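Vira Shevchuk
Tuesday, December 20, 2022

End of semester thread from the manipulation project at the Griler Robotics Club, in which we learned that a robot arm will happily copy every bad habit you have.

1/ The plan in June was simple. People do household chores holding a gripper, the recordings go into a model, the model goes into our arm, the arm does the chores. We gave ourselves until Thanksgiving. I still have the slide with the timeline on it and I look at it when I need to feel young.

2/ First item on the slide was "write the recording guide (one afternoon)." The guide is now on its ninth version. Version one said "pick up objects naturally." If you want to see a room full of engineering students forget how hands work, tell them to do something naturally.

3/ Things the guide now says because of specific people: do not talk with the gripper. Do not point with the gripper. Do not scratch your nose with the gripper. Stavros Karamanlidis would like it known that he is only responsible for one of those.

4/ We have 1,642 clips as of last night. We threw out 286. Top cause of death: somebody pressed stop before letting go of the object. Our first model therefore believed that the correct way to put down a cup was to hold it forever.

5/ It was very good at holding the cup, to be fair. Predora (the arm) held that cup through the whole open house. Three parents asked if it was a sculpture.

6/ Second cause of death: closing the fingers too fast. Slow is boring and boring is what you want. I now open my own fridge at recording speed and my roommate has asked me to eat out more.

7/ We also found out that all our early clips came from the same bench in the Zekow building. Same table, same lamp, same gray wall. Moved the arm to the next room and it acted like it had been dropped on the moon. It reached with great confidence for a spot where a sponge had been in October.

8/ So the rule became: real rooms, with real people's stuff in them. Bedrooms, kitchens, somebody's aunt's hallway. More patterns, more colors, more junk at the edges. A plain room teaches the model about plain rooms.

9/ Thin things are the worst. Pens, straws, chopsticks. The fingers are fine with them. The people are not. You find yourself leaning in and holding your breath like you're defusing something. I did 145 takes with thin objects and I'd like some kind of certificate.

10/ Current score on the arm, thin objects, fresh room: it got 2 in a row on Friday and Romaniuk, our advisor, said "hm." We are choosing to be proud of the "hm."

11/ Next semester: version ten of the guide, more rooms, and a sign-out sheet for the grippers that people fill in. There is a sign-out sheet now. It has my name on it, over and over, like detention.

12/ Last one. A gripper out in the field, with better bedding than I own. 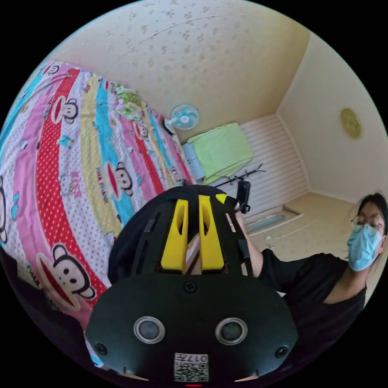 Griler Robotics Club, Manipulation Team
017左 at work. Mask on, yellow fingers close together, monkeys on the bedspread. If Predora ever meets a Paul Frank pattern in the wild, it will have some idea what's going on. Sign-ups for spring recording are open, and please read the part about your nose.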